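Workshop > Robot cell > Upkeep

Cable ties, a loose elbow and the bottle job

9 June 2022, by Inmaculada Rivas

The two-arm cell at Grotstead has been down since the weekend and I got it going again last night. Writing it up while I still remember which screws I touched.

The fault was on the right arm. It would run fine for a while, then stall with the wrist dropping off the bus, and after a power cycle it would come back as if nothing had happened. The controller log had 141 of these dropouts in it. I had been blaming the wrist motor and had a spare ready to go in. Iason Alexiou looked at the log and asked whether the dropouts lined up with any particular pose. They did. Nearly every one came with the arm stretched out to the side, which is where the cable gets pulled tightest.

So I took the purple cable off and bent it by hand with a meter on it. One conductor opened up close to the wrist connector. I made a new one with more slack and fixed it to the long white link with a single cable tie. The tie is only snugged down. Last September I cinched one hard at the same spot and I suspect that's what started the trouble.

While the arm was apart I checked the elbow. Two of the screws on the output side had backed out enough to feel. Cleaned them, a drop of medium threadlocker on each, back in. Did the same check on the left arm and it was fine.

After that it was homing and calibration. I do this with the power off at first, moving each joint through its full travel and watching the cable. If it catches on the elbow housing, there's no point going further. Then power on, home both arms, and run the slow exercise for 100 cycles with nothing on the table. The right arm drifted a little at the base on the first go, so I re-zeroed it and ran the lot again.

Then the usual test, which is bottles and the bin. Light clear plastic is awkward to grip and hard to see on a white table, and if the offsets are out, it shows up quickly.
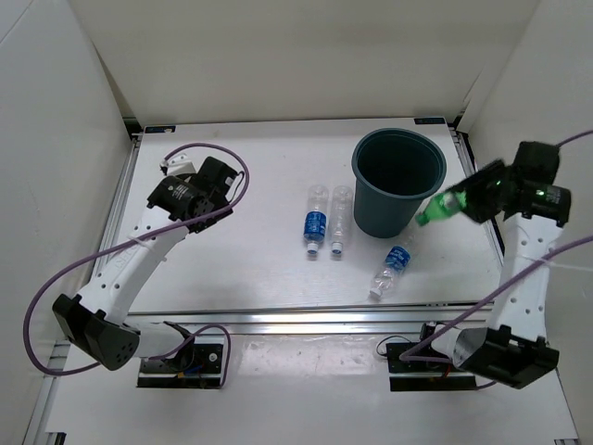
Right arm with the green bottle, beside the bin. A cable tie is on the white link.

The green one is the easy one, colour-wise. The clear ones take more care. If the gripper comes down a bit high it pinches the shoulder and the bottle squirts out sideways. I dropped the approach height slightly and slowed the last part of the move. Closing force I left alone. Nazareno Cirillo has his set harder on the Cabello cell and he goes through a lot of crushed bottles.

I also changed the arm order. Before, both arms could go for the bin at once and one would sit waiting for the other to clear. Now the right arm has priority at the bin and the left stays back on its own side until it's told the space is free. It costs a bit of time per run and I can live with that. 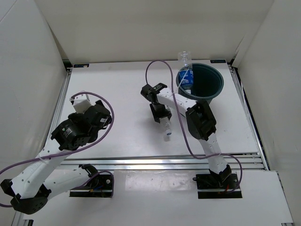
Right gripper with a clear bottle, neck down. One labelled bottle in the bin.

What I watch for at this stage is the loop of cable above the right gripper. It needs to be big enough that the wrist can turn without tugging, but a bigger loop swings more and can snag on the rim of the bin. I went one clip shorter than my first try and left it there.

Settings are saved as profile 2964. The old one is still on the controller if anyone wants to compare, but please don't run it on the right arm, the joint zeros are different now.

Still to do: grease the base bearings, replace the left cable before it goes the same way, and order more connectors. Onwood had them in stock last time I looked. I've set the maintenance reminder to 2000 cycles for both elbows — it was never set on the left one at all.

Aitana, your hex drivers are back in the top drawer.

Contact | © 2022 Inmaculada Rivas | Back to top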